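Yule Guided Grief Journal, reviewed

I bought the Yule journal in December, after the counseling practice I go to in Tilamville left a sample copy in the waiting room and I found myself reading it well past my appointment time (my counselor had to call me twice!). It has 26 weekly sections, each with a short reading, a few questions and then lots of lovely blank space, and I've been slowly working through it ever since.

What I like most is how gentle it is. The questions never push, and if a week is too hard you're told to skip it and come back whenever you like, which I have done more than once, usually with a cup of tea and a bit of a cry.

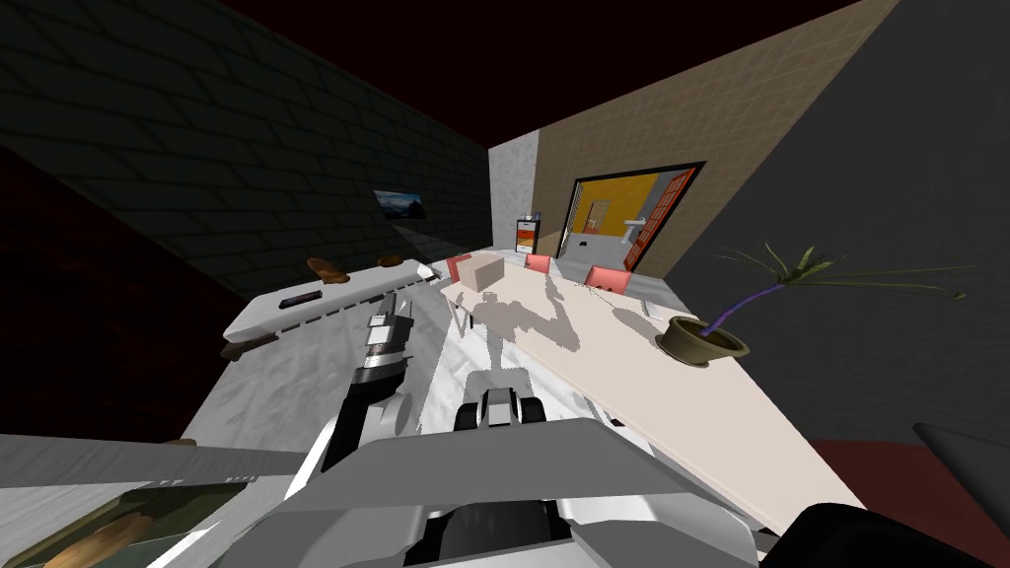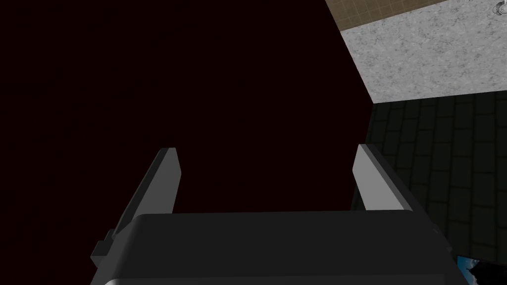
The paper is nice and thick, so my fountain pen doesn't bleed through, and the book lies flat on my knees once you've bent the spine back a little. I do wish the readings were longer. Some are barely a paragraph, and after my old Otov workbook, where every chapter went on for pages, that took some getting used to. The ribbon has started to fray too, but I'm hard on ribbons.

Would I give it to somebody in the very first weeks of a loss? Probably not, I'd wait a while and bring soup instead. For later on, though, it's been good company, and I've already ordered a second one for my sister in Nolberg.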